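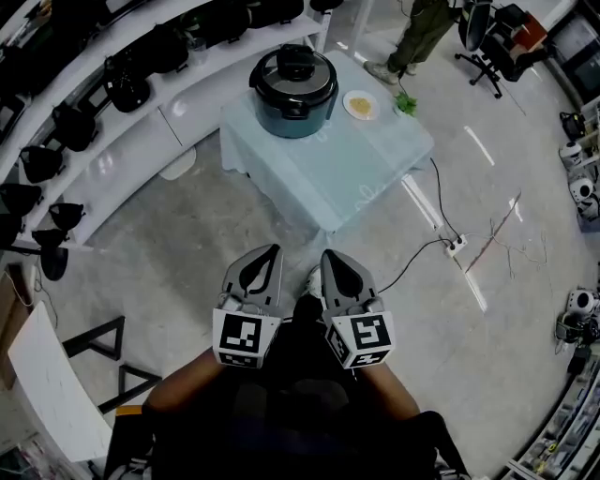 Both grippers out, cooker on the table, and a cable on the floor that gets its own section further down.

Mon 31 March

I've been promising to write up our house rules for demo recording since before Christmas, and Daranee Rattanakul finally asked me in the hallway whether they existed anywhere outside my head. They do now! We stuck version one on the wall at Tondska this morning. It fits on a single sheet, which took more arguing than you'd think.

Some background for anyone who reads this blog for the bike posts. We record people doing kitchen jobs with a pair of hand-held grippers, the robot learns from the recordings, and my part is making sure the recordings are fit to learn from. I love this job. It's fussy in exactly the way I'm fussy.

Markers first. The cubes at the base of the grippers are how we know where each hand is, so look at the faces before you pick anything up. A smear of sauce on a printed square will spoil a session and you won't find out until the evening. Wipe with a dry cloth. Do not use the spray, Yevhen. If a corner is peeling, the cube gets replaced, even if you're halfway through the list.

Sleeves. Plain and dark if you've got them, pushed back from the wrist so they don't flop over the markers. Larysa Kravchuk wanted a proper uniform and I talked her down to a box of black long-sleeved tops by the door.

Pace was the rule I most wanted in. Work at the speed you'd work at if your nan was watching. When people know they're being recorded they either rush or go all slow and swoopy, and both of those end up in the robot. If you fumble a lid, keep going and finish the job. We want the fumbles! A recovery is worth more to me than a perfect run, and I'll bang on about that to anyone who stands still.

Now, cables. I used to think this was a tidiness thing and I've come right around on it. One lead to the gripper, one to the table, a power strip on the floor, and a person working at a table with a plate of food on it. Our rule is that you walk the route once before you start, with your hands empty, and whoever is standing by keeps to the far side of the table. I'd like the strip fixed down and the leads covered by the end of April. Khrystyna-Mariia Demchenko has been pushing for overhead drops instead, and she's probably right, but that needs a ladder and a budget.

Appliances: read the manual for the one in front of you. Pressure cookers especially. They don't all lock the same way, and the lid is where people get casual. No heat and no pressure during lid practice, full stop. Food that's been out for a session goes in the compost and never in the staff fridge.

Length. A block is 25 minutes, then you put the grippers down and shake your arms out. We tried 80 once. The last stretch was useless and my forearms were sore until the weekend.

Notes go in the log before you leave the room, in ordinary words. "Lid stuck, tried twice" is a great note. "Issue" is not a note.

Zoriana Ostapchuk is taking the sheet over to the Odenden crew next, and they do things differently there, so I expect it'll come back covered in pen. If you run something similar and have a rule I've missed, leave it in the comments. I'm especially keen to hear how you handle left-handers.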